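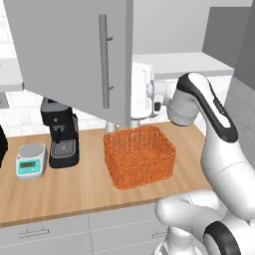 According to Teófilo Betancur, a rule that cannot be broken in simulation has no business being written down for a real kitchen, and most of the rules he has been sent fail on the first point. The remark is often quoted by supporters of the Triditz Code and, with a different emphasis, by everyone else.

The Triditz Code is a set of good-practice rules for testing robot arms in simulated domestic kitchens. It was first circulated in April as a discussion draft and reached its present form in February 2024. It has nine rules, four of which concern doors.

Background

Before the code, groups testing kitchen robots reported results in whatever way suited them, and it usually suited them very well. One group would count a task as done when the arm touched the object. Another would wait until the object had been moved and the arm withdrawn. A third published a success rate without saying what the task was. The draft's authors, working under the name Tomia, collected 600 test reports and tried to compare them. Their account of the attempt is short and rather bitter.

The rules

Rules 1 to 4 are known as the door rules. They require a tester to state whether each cupboard door begins open or closed, how far it may swing, whether the arm is allowed to touch it, and what happens to the score if it does. Critics thought this excessive. The reply, printed as a footnote to Rule 2, is that an open door takes up space whether or not anyone has given it permission.

Rule 5 deals with clutter. Items that play no part in the task must stay on the worktop and must be solid to the arm, so that a gripper cannot pass through a coffee machine on its way to glory. Rule 6 says that soft goods such as mats and cloths must be declared as soft or rigid, a distinction that simulators have been known to treat as a matter of taste. 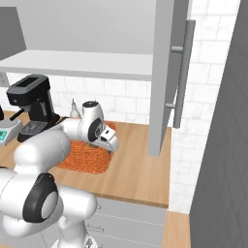 Arm above an orange mat on a simulated worktop, with a cabinet door open.

Rule 7 covers contact. Every touch between the arm and the room is to be logged, including those the tester would prefer to call "brushing past". Rule 8 requires failed runs to be kept for as long as successful ones. Rule 9 forbids the word "solved".

Reception

Two simulator projects, Ruro and Ko, adopted the code with changes. Ruro made Rule 7 optional and switched it off by default. Ko kept all nine rules and added a waiver form, which is longer than the code.

The main complaint is that the code says almost nothing about people. A tester may follow every rule and never consider that a real kitchen tends to have somebody standing in it. Tomia's position is that human safety belongs in a separate document, for which it has so far published a title page.

See also: Collision logging; Household robots; Simulated environments

Contact the editors | Copyright and reuse | Back to top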